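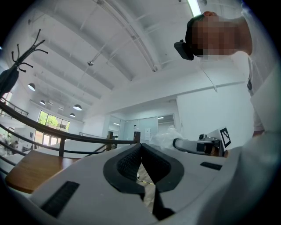

The Slow Return of the Village Bakery

By Rimantas Bite

The oven in Cuvholm was cold for many years before Lenuța Bogdan lit it again in January. She started at 2 in the morning, with a bag of rye flour and a recipe which her aunt had written on the back of a calendar. The first loaves were flat. She sold them anyway, at half price, and by nine o'clock the shelf was empty.

Cuvholm has 468 inhabitants in winter. A bakery in such a place should not be possible, if we believe the people who make the calculations. The supermarket in Stetness sells bread for less than Bogdan pays for her flour and wood. But Stetness is a long drive, and the bus goes only in the morning and comes back in the late afternoon.

"People told me they wanted bread," she says. "I think they wanted also a door they could open."

I have visited several small bakeries along this coast, and I heard similar words in most of them. In Cunholm, Leif Sveinbjörnsson bakes in the former post office. The old counter is still there, and customers lean on it for a long time after they have paid. He bakes 200 loaves on a good day and does not want to bake more. When a hotel asked him for a regular delivery, he refused, and his brother did not speak to him for a week.

The work is hard on the body. Sveinbjörnsson has pain in both shoulders, and he sleeps in two parts, once after lunch and once in the evening. Bogdan has an assistant, Emanuel Ciobanu, who came for one summer and has stayed. He shapes the dough faster than she does, but she does not let him touch the fire.

Money is the other difficulty. Wood became expensive, and a wet autumn can spoil the local rye. Relu Iordache, who grows most of the grain for both bakeries, lost a large part of his field last year. He kept the best seed for himself and sold the rest as animal feed. For 4 weeks Bogdan baked only with wheat, and some of the older customers complained loudly.

She shows me the notebook where she writes down each batch: the weather, the flour, the hour when the dough was ready. Some pages are stuck together with butter. On the day of my visit she wrote "wind from north, crust too dark" and then went out to bring more wood.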